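Putting the sweaters away: a long look at the Hikon two-arm bench

Every October I pull the summer things off the shelf and bring the wool down, and every October I wonder why a machine can't do this for me. I have a robot that vacuums. I have a dishwasher old enough to vote. But the bagging and folding, the part that eats up a whole afternoon, is still done by me with the radio on. So when Myrto Moschos offered me a few days with the Hikon two-arm bench, I said yes before she'd finished the sentence!

The bench is a tabletop inside an aluminum frame, with two arms bolted at the front corners and a camera at each gripper. Hikon sells the hardware. The software Myrto runs on it is called Ryu, and it learns chores from a person steering the arms through them over and over. Ours had been shown 701 rounds of clothes into storage bags before I ever got near it, which is a good deal more practice than my children ever had.
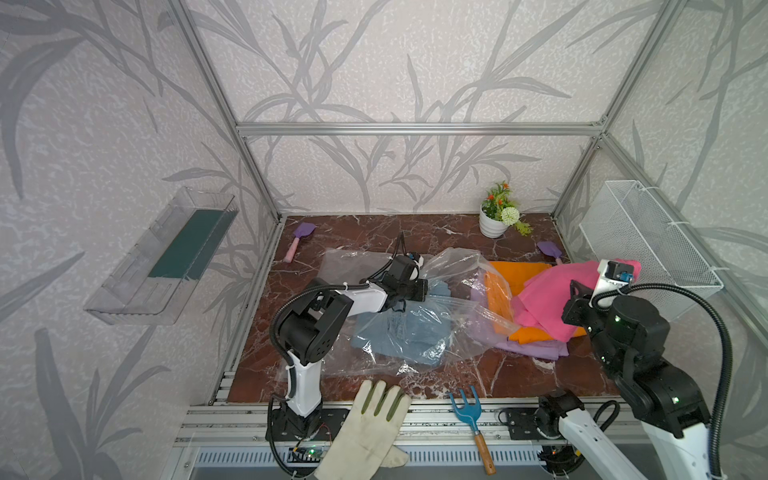

The storage-bag job on the Hikon bench, with the left gripper down on the plastic and the orange, pink and lilac cloths stacked to the right.

I should say what I was hoping for, because it colors the rest of this. I wanted to walk off, make a cup of coffee and come back to a bag with clothes in it. I didn't need it to be quick, and I didn't need department store folds. My mother folded beautifully and I have never managed it, so I'm not about to hold a machine to her standard.

The trouble is the bag. If you've ever stood in a kitchen rubbing the top of a produce bag between your fingers, you know the feeling. Clear film is hard to see, it clings to whatever is near it, and it changes shape every time you touch it. A person does half the work by feel. These grippers have two stiff fingers and no feel to speak of, so the whole thing depends on what the cameras can make out. 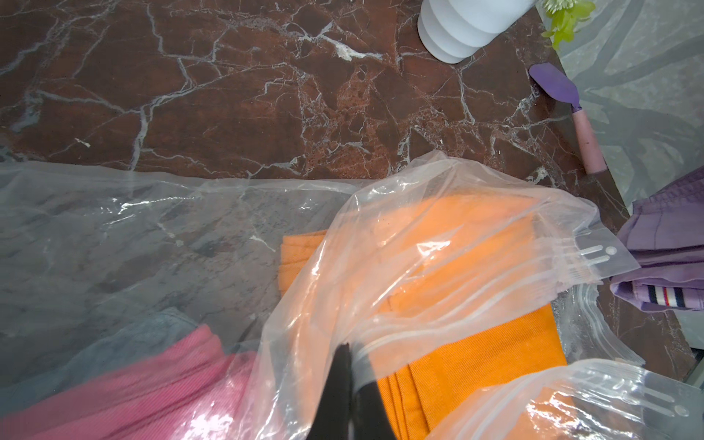 On my first morning Ryu got one garment fully in and then spent a long while pinching at the opening. I found myself leaning over the rail and whispering encouragement, which I'm told everyone does. When it loses hold of the film it backs off, looks again and tries a slightly different spot. I liked that very much. The older Roroline bench I tried a couple of years back would carry on through the motions with nothing in its hand, like somebody acting out a chore in a school play.

Out of 34 tries over my stay, it finished 4 with no help from me. On plenty of the others it got most of the way and wanted a hand at the end, usually to hold the mouth of the bag open. I don't think that's a bad score for a job this fiddly, but it is a long way from coffee in the other room. 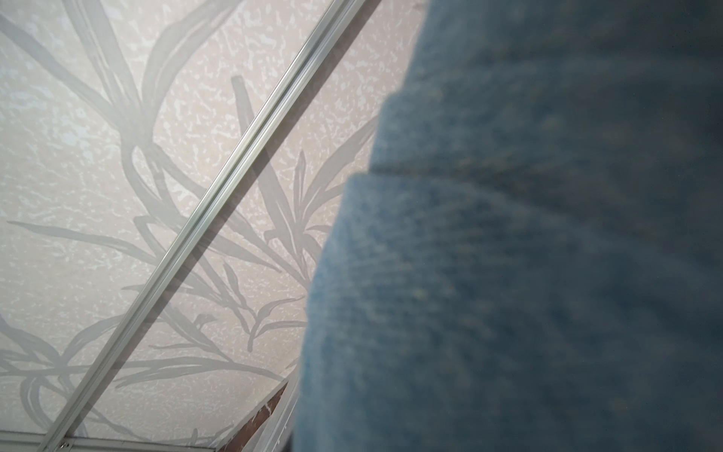
Knits deserve a word of their own. A thick sweater is kind to a gripper in one way, since there's always something to grab, and unkind in every other. It sags. It stretches. Lift it by the shoulder and the rest hangs down like a sleeping cat, and by the time the arm has carried it over to the bag it isn't the shape it was when it left. I had much better luck setting out pieces that were already folded – which does mean you've done the boring half yourself.

I called Auður Þrastardóttir about this, as she has had a similar setup at Cunach for longer than I've had an opinion on the subject. Cunach packs returned clothing, and she has tried the arms on the packing line. "It's good at picking up, it's good at putting down, and it's terrible at bags," she told me. She has gone over to open bins for the robot and keeps people on anything with a zipper. She expects that to change, though she wouldn't give me a year, and I did ask twice.
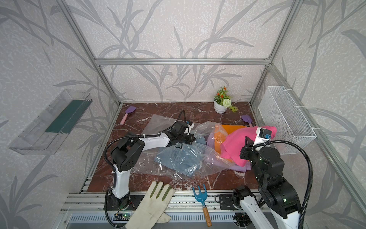 What I liked

The arms are quieter than I'd feared, and I could talk on the phone next to them. They move at a gentle pace, and I never felt nervous near the bench. Showing Ryu a new way of doing something is pleasant work, too, once your wrists get used to it. I taught it to turn a folded shirt around before bagging and was proud as anything.

What I didn't

Setup took me most of a Monday, and the instructions assume you already know which cable is which. The bench is big. And the price, at $2,000 a month to lease, puts it well out of reach for a household with one closet to turn over twice a year.

Should you get one?

For a home, no, and I say so with some sadness because I'd grown fond of it. For a small shop with a lot of folded goods and someone patient on hand, I'd say borrow one first and try it on your own stuff with open boxes. Ask for the longer gripper fingers as well, the short ones drove me up the wall.

My own wool is on the shelf now. I did it by hand on the last evening, after Myrto had come for the bench, and it took me until a quarter past nine.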